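Home Guides Garden lighting Sheds and garages Tools Contact

Search this site Type and press enter

How I fitted a solar floodlight to my garage (and got it to stop going off for every cat)

28 Jul 2020

I put off doing this for ages. We've got a single garage down the side of the house and the path next to it is pitch black from October onwards, so every trip to the bins meant holding a phone torch in my teeth. I had a quote for a mains light and it came to 234 pounds fitted, and that was before anybody mentioned making good the wall. So solar it was!

The one I bought is an Akov twin-head floodlight, 1000 lumens, with the panel on a separate cable. Get one with a separate panel if you possibly can. Our garage wall faces north and an all-in-one light would have spent its life in the shade, but with a cable I could put the panel round the corner on the roof edge where it gets sun until teatime.

What you need

A drill with a masonry bit, 6 mm if your wall plugs match mine
Wall plugs and screws (the ones in the box were soft, I used my own)
A spirit level, a pencil and some masking tape
Cable clips
A tube of outdoor sealant
A ladder, and somebody to stand on the bottom of it

Charge it first

Before you drill anything, leave the panel out in the garden for two full days with the light switched off. Mine came with a little rubber-covered switch on the back of the lamp, and it's very easy to miss. I left it on the first time and wondered why it was so feeble by ten o'clock.

Pick your spot in the dark

I know it sounds daft, but go out at night with the lamp in your hand and hold it up in a few places. I was dead set on putting it over the garage door, and when I tried it there it shone straight into next door's landing window. Moving it along to the corner and turning both heads in a bit sorted that out, and it lit more of the path too.

Height matters as well. The leaflet said two to three metres and I went for the top of that. If it's much lower, people walk right past underneath with the glare in their eyes.

Drilling and fixing

Tape the bracket to the wall, check it with the level, and mark your holes through it with the pencil. Drill into the brick and stay out of the mortar, which is crumbly on a house as old as ours (it's a Fonseca-built semi, and those walls have opinions). Go gently to start with or the bit will skate off across the brick. Blow the dust out, push the plugs in until they're flush, then screw the bracket on.
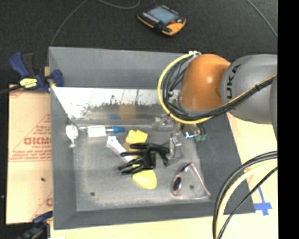

Don't do the screws up fully until they're all started. I tightened the first one right down, and then of course the other side was off by a whisker and I had to slacken everything and begin again.

Once the bracket's solid, hang the lamp and run a thin line of sealant along the top edge and down both sides. Leave the bottom open so any water that does get in can find its way out again.

The panel and the cable

Point the panel as near south as you can manage and tilt it up. Mine is at a fairly steep angle, which helps with the low winter sun and means the leaves slide off. Clip the cable every foot or so, and let it dip in a little loop just before it goes into the lamp. Rain runs down to the bottom of the loop and drips off there instead of trickling into the socket.

Setting the sensor

Most of these have two or three dials underneath, and this is where I wasted a whole evening. On mine they were:

TIME: how long it stays on. I've got it at thirty seconds, which is plenty for the bins.
SENS: how far away it picks things up. Start at the middle and turn it down a touch at a time.
LUX: how dark it has to be before it'll work at all. Leave this on the sun symbol while you're testing, then turn it towards the moon when you've finished.

The cat problem was all down to the angle of the sensor. I had it looking flat across the lawn, so it saw everything with a pulse between here and Pronden. Tipping it down so it only covers the path made a huge difference. A strip of black tape over the left-hand side of the lens dealt with the road, too. We're on the Damville bus route and it had been lighting up for every single bus.

Looking after it

Wipe the panel with a damp cloth every couple of months, more in April when the pollen is about. I give the lens a wipe at the same time, and have a quick look for spiders, who love it in there and will set the light off all night long. The battery in mine is a 3000 mAh one that you can swap by undoing the back plate, so check for that before you buy.

If yours comes on and won't go off again, switch it off at the back, wait a minute and put it back on without standing in front of it. Mine did this twice in the first week and it's been fine since.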